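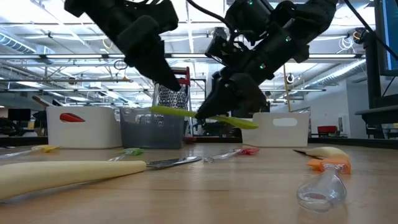 Working Rules for Two-Arm Tabletop Cells

These rules apply to anyone who runs, resets or repairs a two-arm cell at the Hellthorpe site. They cover pick, place and handover tasks with kitchen tools, and they take the place of the August draft. Read the whole page once before your first session. After that, the headings should be enough to find what you need.

Before you power the arms

1. Walk around the table. Look under it as well as on top. Cords that cross the walking side of the table should be moved or taped down before anyone starts.

2. Check that both arm bases are tight on the rails. Push each base sideways by hand. If it moves at all, stop and tighten it, then push again.

3. Follow every cable from the base to the wrist. A loop should be long enough for the arm to reach the far corner of its area and short enough that it doesn't drag over the tools. Look for shiny or flattened spots in the jacket where it has been rubbing.

4. Test both stop buttons. Press one, confirm that both arms lose drive, release it, and do the same with the other. Write the result in the Furnimine log with your initials. A cell with only one working stop button is out of service.

5. Set the speed limit. For any new task, or any task with a new tool in it, the limit at the gripper is 100 mm per second. You may raise it after a full run without a stop, but only as far as the value on the task sheet.

Setting out the tools

1. Put out only what is on the task sheet. Extra tools get bumped, and a bumped tool ends up somewhere the next person doesn't expect.

2. Lay blades flat. No edge or tip should stick out past the side of the table. If a task calls for a knife to start in a bin, it goes in last, after the person setting up has finished reaching into that bin.

3. Keep heavy items off the front 600 mm of the table. This strip is where you reach in for resets, and it's also where a dropped tool is most likely to roll off.

4. Wipe handles between sessions. Clear plastic and polished metal pick up fingerprints quickly, and a greasy handle turns in the grip.

Running a handover

A handover is when one gripper passes an object to the other. Most of our damaged fingers come from this move, so it has its own steps.

1. The giving arm stops completely before the receiving arm closes in. Don't let both arms travel toward each other.

2. The receiving gripper opens wider than the object before it comes near. Opening late, with the fingers already alongside, is how objects get knocked loose.

3. People keep their hands and sleeves outside the frame until both arms have stopped. Standing next to the table is fine. Leaning on it is not.

4. After the receiving gripper closes, wait 2 seconds before the giving gripper opens. Don't shorten this, even when the grip looks good.

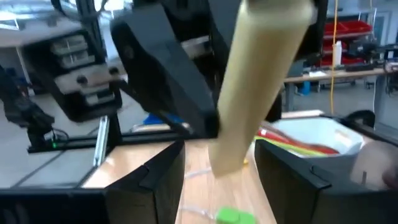

5. If the object slips, let it fall. Don't try to catch it, and don't try to catch it with the other arm. Press stop, wait for the arms to settle, then reset by hand.

Resets between runs

Only one person resets the table. That person says "going in" before reaching over the rail and "clear" when both hands are back out. The operator keeps a hand on the stop button for that whole time and doesn't start the next run until hearing "clear" – a nod doesn't count.

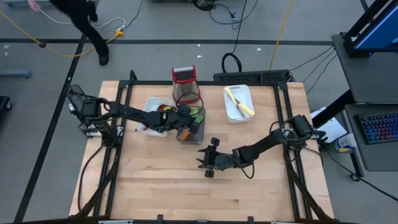 Parking is the part of these rules that gets skipped most often. An arm left idle in the middle of a session should sit where its next move can't sweep anything off the table. A gripper over bare wood, with nothing near its fingers, is a good place to wait. A gripper low over a tray of small items is fine while the arm is working there, but it should be raised and backed away before anyone resets that tray. Tall items such as a box grater need extra room, and the wrist should be lifted straight up before it moves sideways past one.

At the end of a session, park both arms in the home pose from the Woko controller menu, cut drive power, and wait for the arms to stop moving before you take anything off the table. Knives come out first and go straight into their storage sleeves.

When to stop and report

Report any contact between the two arms, any contact with a person, and any stop you didn't expect. Use the Ansari form and leave the table as it is until it has been looked at. Mahfuz Uddin signs off on restarts after a contact. If he's away, the cell stays down.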